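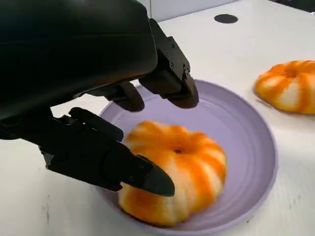

Bahman Ghaffari replied that a plate changes what people think they have been given, and that a bun put straight on the table is treated as a spare. We begin this section with his remark because it came up, in other words, in most of the interviews, and because it shaped how we sorted the serving habits described below.

Search this journal Enter keywords Go

Print this article E-mail this article

4.2 Plates, table tops and the second bun

Figure 3. A ring-shaped bun in orange and cream on a round light-purple plate, with a second bun on the white table top beside it.

The arrangement in Figure 3 was classed as mixed serving: one item plated, another of the same kind set down on the bare surface. Mixed serving was less common than either full plating or no plating, but it was the type on which our respondents disagreed most. Some read the plated bun as meant for a guest and the other as left for whoever came next. Others took both as one helping and thought the plate was simply too small.

Interviews were held in 19 households in the Kahsay district, each visited on two occasions. The first visit covered what was usually eaten between meals and where it was put. On the second, the person who most often laid out food was asked to set a table for a caller who would stay for a short time. No instruction was given about plates, napkins or the number of items. We noted what was put out, in what order, and whether anything was moved once the caller had sat down.

Sweet buns were chosen for these visits more often than bread or biscuits. Several respondents said that a ring shape was easier to share, as it could be pulled apart by hand without a knife. Round buns were more often cut, and cutting brought a board or a second plate to the table. This made ring buns the more useful case for our purpose: they could be served with nothing under them at all, and in nine households they were, at least for family.

The surface mattered too. People with pale, wipeable table tops were more willing to put a bun down directly. Those with cloths or unsealed wood almost always used a plate, a paper napkin or the bag the buns had come in. One respondent said she would put a bun on the table for her brother but not for his wife. Asked about the difference, she said that her brother would not notice.

Colour was mentioned less than we had expected. Plates kept for sweet things were often coloured, while those used for main meals tended to be plain, but few people described this as a choice. In two households the coloured plates were left over from a children's set. The adults went on using them for buns and fruit after the children had moved on to full-sized ones.

Omprakash Semwal has suggested that the unplated item should be treated as an unfinished gesture — something put down while the server looks for another plate — and coded apart from deliberate serving on the table. We tried this with the notes from the second visits and could not apply it with any confidence. Servers were often called away, and some sat down and began talking with the second item still where they had left it. When asked later, they seldom remembered having meant to fetch anything. We have therefore kept mixed serving as a single type and return to the question of intention in Section 5.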